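Unit 2: Small Storage Near the Door
Course handout, Home Organization, Carine Adult Learning

Reading before class: pages on entry areas in the Rurby workbook. Bring the keys you carry every day.

Why keys get lost
Keys are put down wherever the hands get full. A fixed spot near the door works if it can be reached without setting the bags down first.

Types of holders
Wall rack: takes no table space, needs screws or a strong adhesive.
Bowl or tray: quick to use, but sets get tangled.
Stand with tray: hooks above for keys, tray below for coins and receipts.

Choosing a stand
Check the base first. A light stand tips when all the weight hangs on one side. A heavy set can weigh 200 grams, so split it if you can. Keys used once a month go in a drawer.

Clips and rings
A split ring is secure but slow to open. A carabiner-style clip comes off a bag or a hook fast. Many people use both, with the clip on the outside.

Exercise
Start with the stand bare and the keyring on the table. Decide which hook each set gets, then hang them in that order. 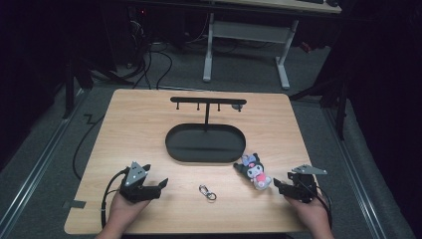

A former student wrote that labeling the hooks was what made it work in her house, and that the label for the shed key mattered most.

For next class: draw your own entry area and mark where the keys go now.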